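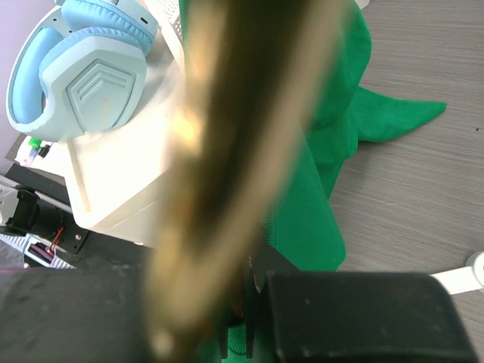
Wrist cam at close range. Brass-coloured blur, two black fingers, headphones on the white box behind.

Right, wrist camera versus fixed camera, as promised in July and then not delivered. Written in a rush between two runs so excuse the state of it.

The short version – I've gone back to using both. I wanted the wrist cameras to be enough. Fewer things to calibrate, fewer cables, and I could finally take the fixed one down and stop knocking my head on it. Not happening yet.

The focus is the main trouble. The lens in the Villaseñor module is set at 135 mm and it is lovely at 135 mm. You can see the knit in a bit of cloth. You can see the pleats in an ear pad. Bring something up between the fingers though, which is the one moment you really want the camera for, and it goes to soup. Colour, a rough outline, some highlights sliding along it. That's your lot. You can tell there is something there and which way it's lying, more or less. You can't see where the edge meets the pad.

Does that matter? Depends what you ask of it. For checking "have I got anything" a blur is fine. The check I wrote is very stupid, it looks for a change in the patch between the fingers and says yes or no, and it doesn't care how sharp the change is. For working out how far along the fingers the thing sits, hopeless. I tried unscrewing the lens a touch to bring the focus in. Then the table went soft and the approach got worse, so I screwed it back and put a dab of glue on it before I could change my mind.

Things the wrist view is good at, quick list in no order. Lining up. Cloth, because you can see the folds you're about to go into. Anything low behind a taller thing, where the fixed camera just sees the taller thing. And it moves with the arm, so if my arm calibration is off (it is) the picture is still right about where the fingers are.

Things it's bad at. Knowing where it is. I can't overstate how much time I lost to this. You look at a recording and there's a strip of wood grain, a corner of something white, a finger, and you have to work out which end of the table you're on. The other arm might be anywhere. I drove the elbows towards each other twice while staring very hard at a nice close view of a cloth. Stopped in time, both goes, but still.

So, fixed camera. Everything in one picture – box, basket, cloth, papers, both arms, and the hanger up on the rod. No idea of depth to speak of, and the grippers sit in front of whatever they're working on. But you know where you are.

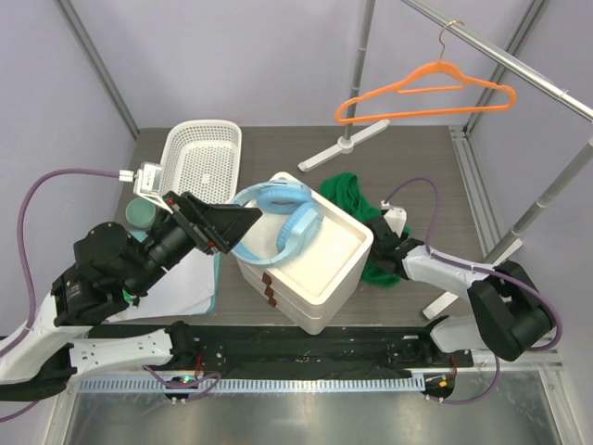 A reader wrote in after the last post to say I was wasting my time with wrist cameras altogether, and that two fixed ones at a decent angle to each other would beat any of it, with no cables flexing and no focus to worry about. Their words were "stop strapping glass to the bit that hits things". Fair. They also said the second view should be low, nearly level with the table, and that most people put it too high.

I did try that, a bit. Borrowed the spare off the shelf and clamped it low down. It's good for height, better than I expected, you can finally tell whether the fingers are above a lid or at it. But with two arms in there something black and padded is in the way half the time. Whichever side I clamped it, one elbow came round. With one arm I think the reader is right. With two I'm less sure. Might come back to it with the camera further off and a longer lens, if I can find one that isn't silly money.

Cables, since it came up. Both wrist cameras are on purple ones, and I've left big loops in them, bigger than looks sensible. My first routing was tight and tidy along the forearm and it pulled the plug every time the wrist rolled over. Loops are ugly and they work. The thing to watch is the loop wandering into the other camera's view, so check that at the extremes of the reach and not just at home position like I did.

Controller. I swapped the old board for a Drekitz and the only difference I can swear to is that the images now arrive with the joint readings instead of slightly after. Sounds minor. It isn't, when you play back a recording and the fingers close before the numbers say they have. With the old one I was shifting everything by hand and getting a diffrent answer each time. The Drekitz took 4 goes to flash and the manual is dreadful, but I'd buy it again.

Fingers. I know some of you only come for the fingers. The Florkach pair are on loan from the workshop in Flulthorpe and I've not given them a proper go, so just first impressions. Grippier on cloth than my usual ones. Worse on hard smooth stuff, it skates. They're wider at the tip as well so they eat more of the wrist picture, and you lose the bottom corners, which is where I liked to watch the table coming up. Proper comparison when I've had them on for more than an evening. Same objects, same starting spots, I'll try to be strict about it.

Settings for anyone copying – exposure locked on all 3 cameras, auto white balance off (the green cloth drags everything pink otherwise), wrist pictures at half size. Full size ran fine for up to 4 minutes and then frames started dropping, and I didn't notice untill I'd recorded a whole batch.

Next is a close-up lens on one wrist only, leaving the other as it is, and running the same pick from both sides. Need to order it first. Run's finished, off to see what it did.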